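Zanar Adds Clear Liners to Small Basket Line

24/12/2022

Zanar will supply its small white plastic baskets with clear plastic liners from the new year, the company said in a notice to stockists. The liners replace the paper inserts sold through October.

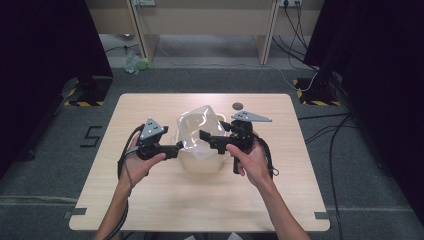 What is changing

The basket itself stays the same. It is white, opaque and slightly squared, and the mold has not been altered. Customers who already own baskets can buy the liners alone in rolls of 72. Trade buyers can order a carton of 300.

The liner is a plain bag with a straight bottom seal and no drawstring. It is cut longer than the basket is deep, which leaves enough material to fold over the rim on all sides. Zanar lists one liner size for the whole small range. The medium and large baskets are not covered by the notice, and no liner has been announced for them.

Paper inserts will remain on sale until stock runs out. Lerwood, which distributes the range to offices and schools, has 4000 inserts left in its warehouse and will not reorder.

Fitting

The notice includes a short fitting procedure. The basket is set on a flat table and the bag is opened fully before it goes in. The closed end is pushed down to the base first. The open end is then turned outward over the rim, one side at a time, starting with the two long sides.

Trapped air is the most common fault. A bag that has been pushed in too fast will bulge back up out of the opening and will not sit against the walls. Zanar's instruction is to lift one edge of the bag, press the air out from the bottom up, and refold that edge. Pulling the bag tight from the outside is not recommended, as it puts the load on the bottom seal.

Creases from the roll do not affect the fit. They can be left alone.

The maximum load for a lined basket is 2 kg. This is lower than the rating for the basket alone. The limit applies to lifting the contents out by the bag, and the basket can still be carried at its full rating if it is held by the body.

Material

The liners are made by Nulteck, which already supplies the wrap for Zanar's storage trays. The film is clear, so the contents can be checked from the side once the bag is lifted out. A frosted version was considered earlier in the year and dropped on cost.

The film can go in store collection bins where these accept plastic bags. It should not be put in curbside recycling. Liners used for food scraps or anything oily go in the trash.

Availability

Lerwood will take orders for both the rolls and the trade cartons after the holiday closure. Wei, the regional outlet for the household range, will carry the rolls only. Baskets and liners will be sold separately at first, and a combined pack is planned for later in the year.

Stockists with open orders for paper inserts can convert them to liners at the same order value. Requests should quote the original order number and be sent to Lerwood's order desk. Orders already packed for shipment cannot be changed.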